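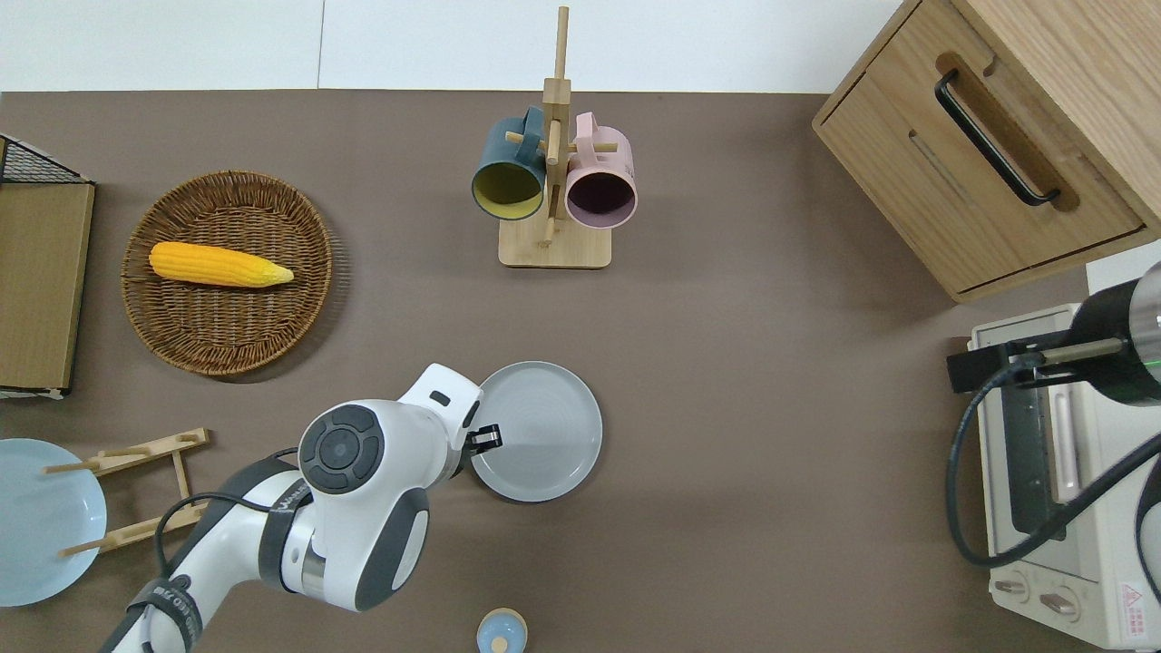

Riltham store, progress to 2024-12-02. The new repair counter opened in April and the bench now turns most ring sizings around in 2 days. Onular delivered the 25 replacement display trays, and Jetov is still late with the clasps. Pacheco's sample stand for bracelets is a wooden post with side pegs, built like a mug tree, and we would like to order more. We have $500 left in the fixtures budget. Please confirm we can spend it on these.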